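What the Slow Machine Is For

The coffee at the Bovetti open day was better than the coffee at most open days, and I mention it first because I had a lot of time to drink it. The invitation said the demonstration would start at ten in the morning. It started when it started. By then I had read every word of the brochure, including the part that promised "a new relationship with work," a phrase that made me want to call my old boss and ask how he was doing.

Bovetti is a packing firm that has decided to let the public watch it think about robots. It does this every August, when orders are slow and the families of the staff can be talked into coming. This year the main draw was a two-armed machine called Hiltodex, which takes parts off a conveyor belt and puts them in a bin. That is the whole job. I have done that job. I did it for one summer at nineteen, and I was bad at it in ways the machine has yet to discover.

Our guide was Takumi Imai, an engineer with the patience of someone who has explained the same thing to 28 groups of strangers. He told us what Hiltodex would do, then told us what it might do, and then asked us not to lean on anything. He had the good sense not to play music. At the last demonstration I went to, for a warehouse outfit called Laralico, there was a fog machine, and the robot came out of the fog and picked up a box, and people clapped the way they clap for a toddler on a stage. I clapped too. I am not proud of it, but the fog was very thick and I had driven a long way.

No fog at Bovetti. You stand, you watch a pair of hands think about a belt, and after a while you begin to root for them, which I suspect is bad for the critical faculties.
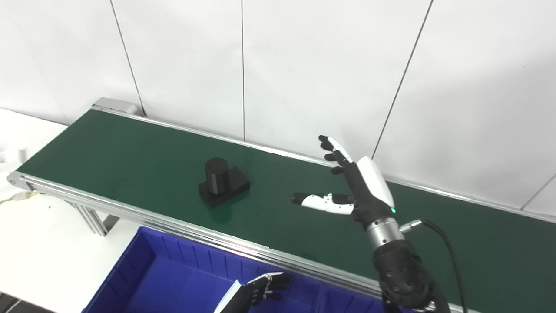 What strikes you, standing there, is how much time goes into the approach. A person picking up a part has already moved on to the next one in his head. He is also thinking about lunch. Hiltodex thinks about the part. It gives the part the sort of attention most of us save for parallel parking in front of a restaurant window. A man behind me timed one pick on his phone and announced, to nobody who had asked, that he could have done seven in that time. I believe him. I would like to see him do it at four in the afternoon, and I would like to see his face while he does.

And this is where I part company with both of the crowds that turn up at these things. One crowd comes to be frightened. They had read that the machines were coming for everybody by Christmas, and I watched the fear drain out of them a little with every careful pass, until by noon they looked let down. The other crowd comes to be sold to. They asked about price, and uptime, and whether it could be made to wave. (It could. There was a short wave. I have no comment on the wave.)

Neither crowd asked the question I thought was lying in plain sight, which is why you would give a thing hands at all for this. A belt and a bin could be served by a chute. A chute costs next to nothing and never needs its software updated. I put this to Imai, and he did not pretend I was stupid, for which I was grateful. He said a chute is good at one job and they have 301 parts in the catalog, and the jobs keep changing. Fingers are what you buy when you don't know what you will be asked to do next. He then admitted that at the moment they mostly know what it will be asked to do next, and it is this.

I liked him for that. Most of what is wrong with the talk around robots is the distance between the first half of that answer and the second. The brochure lives entirely in the first half. The skeptics, of whom I am a paid-up member, tend to camp out in the second and refuse to come in when it rains.

So let me come in for a minute. I think a slow machine shown in daylight is worth more than a quick one shown in a video. I would make it a rule that any company that wants to put one of these in a workplace has to run it for an afternoon in front of the people who do the job now, with no editing and decent coffee. Let them see it hesitate. Let them ask rude questions. They will learn more about their next ten years than any consultant will tell them, and the engineers may learn that a part comes off easier if you tip it first, a trick I was taught in my first week by a woman who had no slides.

I left a little after one. The man with the phone was still there, timing away, and Imai had started over with a new group and was asking them not to lean on anything.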